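Críquet > Reportajes > Visitas

Puertas abiertas en el taller de bates Vieira

Miércoles, 23 de agosto de 2023

El taller Vieira abre al público una vez al año, y esta edición ha cambiado la fecha habitual de mayo por la última parte de agosto, con la liga parada. Fuimos cuatro personas del Prerelico, el club con el que juego desde hace tres temporadas, y nos juntamos en la puerta con gente de otros equipos de Galicia y del norte de Portugal. Había que apuntarse antes por correo. Las plazas eran 40, repartidas en dos turnos, y nosotros íbamos en el de la mañana.

El taller está en el polígono Carnico, en una nave sin rótulo grande. Desde la carretera conviene entrar por la segunda rotonda, porque la primera lleva a la parte de los almacenes y de allí solo se sale dando toda la vuelta. Aparcamos sin problema.

Nos recibió Laurinda Falcão, encargada de la producción. Explicó el orden de la visita: primero la madera, luego el prensado y el modelado, después el ensamblaje del mango y al final una sesión de preguntas en la oficina. Pidió que no tocáramos las piezas recién encoladas y que dejáramos las mochilas en la entrada.

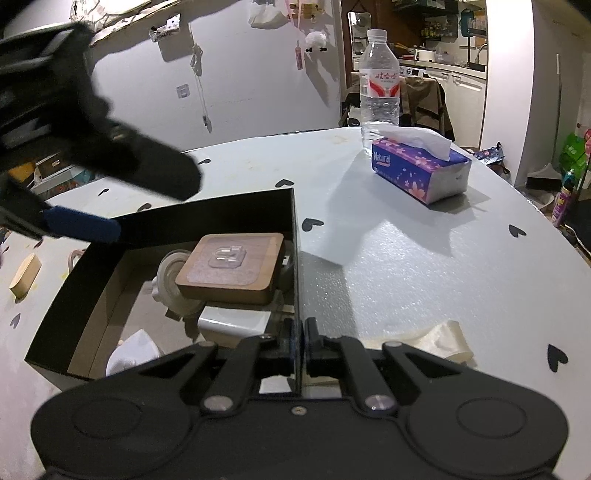
La madera

Vieira trabaja sobre todo con sauce inglés, que compra ya cortado en palas en bruto. Llega con los extremos sellados con cera para que no se abra al secarse. Una parte del almacén está dedicada al sauce de Cachemira, más barato y algo más pesado, con el que hacen los bates de escuela.

Lourenço Peixoto, el clasificador, tenía seis palas en fila y fue pasando de una a otra. Mira primero el número de vetas y si van rectas, después las manchas y los nudos, y por último el peso. Según él, los compradores se fijan demasiado en las vetas. Un bate con pocas vetas puede durar más temporadas, aunque tarde más en responder bien. Las manchas oscuras apenas cambian el juego, pero bajan el precio, y a quien empieza le recomienda buscar precisamente esas piezas.

Preguntamos por el suministro. Contestó que los plazos se han alargado y que ahora encargan con mucha más antelación. No quiso dar precios de compra.

El prensado

La prensa es una Wanex de rodillo, de segunda mano, y es la máquina que más ruido hace de toda la nave. La pala pasa varias veces, con más presión en cada pasada. El sauce es blando y, sin este paso, la cara se hundiría con los primeros golpes. Si se aprieta de más, queda dura y la pelota sale sin fuerza. Falcão dijo que cada pala se ajusta por separado y que de ahí sale la mayor parte de las piezas rechazadas.

Vimos pasar tres. La segunda se agrietó cerca de la punta y la apartaron. Con lo que se descarta hacen bates pequeños para regalo, que estaban a la venta en la oficina. 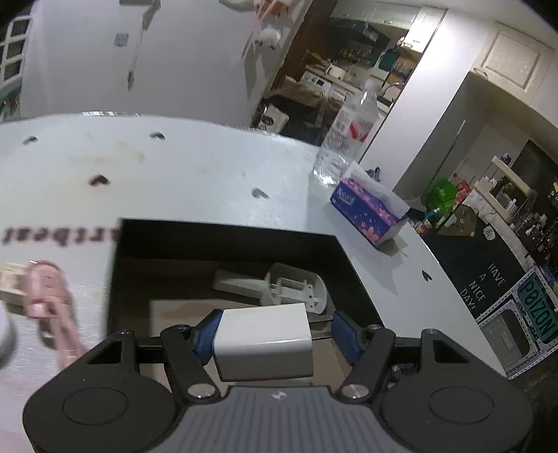

El modelado se hace a mano, con cuchilla y cepillo, y es lo que más tiempo ocupa a la plantilla. Tiburcio Cuevas lleva en ello desde que abrió el taller. Trabajaba en un encargo para un jugador que quería el peso bajo, cerca de la punta, y lo sostenía cada poco con dos dedos para comprobar el equilibrio. No usa plantilla para los cantos. Cuando le preguntaron cuántas horas lleva un bate, respondió que depende de la madera y siguió cepillando.

El mango es de caña, en varias piezas encoladas con tiras de goma entre medias, y entra en la pala con un corte en forma de V. Una vez pegado reposa hasta el día siguiente. Después se enrolla el hilo, se lija todo y se pone la funda de goma. La visita no incluía el encordado, que ese día no se hacía.

Vieira terminó 94 bates en julio, según la pizarra que hay junto a la oficina. Falcão comentó que fue un buen mes y que en invierno la cifra baja a 60. Más de la mitad sale para clubes portugueses y el resto se reparte entre España y algunos pedidos del sur de Francia.

Preguntas y prueba

La ronda de preguntas la llevó Beatriz Vilela, que se ocupa de los pedidos. Apunto lo que nos puede servir en el club:

- Un bate nuevo necesita aceite de linaza en capas finas, nunca en el empalme del mango, y dejarlo tumbado entre una capa y otra.
- El golpeo previo con maza lo hacen ellos si se pide, con coste aparte. Recomiendan completarlo en casa y empezar con pelotas viejas.
- Las grietas finas en los cantos se pueden encolar y vendar. Una grieta en el empalme hay que llevarla al taller.
- No conviene guardarlo en el maletero en verano ni junto a un radiador.
- Para un equipo completo de 11 hacen descuento, siempre que el pedido se haga junto.

Ghada Smadi, nuestra capitana, preguntó por las tallas para las chicas que suben este año del equipo juvenil. Vilela aconsejó no comprar grande pensando en que crezcan, porque se acostumbran a bajar la mano en el mango y luego cuesta corregirlo. Quedó en mandarnos una tabla de medidas.

Para acabar se podía probar material en una red montada detrás de la nave. La superficie era de moqueta sobre cemento y botaba bastante más que la nuestra. Probé dos bates, uno de gama media y otro de sauce de Cachemira. Con el primero noté la diferencia en los golpes por el lado cerrado. El segundo me pareció correcto para entrenar. La cola era larga y solo daba tiempo a una docena de pelotas por persona.

La visita es gratuita y dura toda la mañana. No hay cafetería en la nave y la más cercana del polígono cerraba por vacaciones, así que mejor llevar agua. El suelo del taller tiene serrín fino, y a uno de los nuestros, que es alérgico, le dieron una mascarilla en la entrada. Las inscripciones para el año que viene se abrirán por correo, todavía sin fecha.

También en Reportajes

- Cómo se prepara una pista de césped artificial
- Guantes y protecciones: qué revisar antes de la temporada
- Una jornada con los árbitros de la liga gallega
- El Prerelico estrena red de entrenamiento

Contacto | Aviso legal | © 2023 | Volver arriba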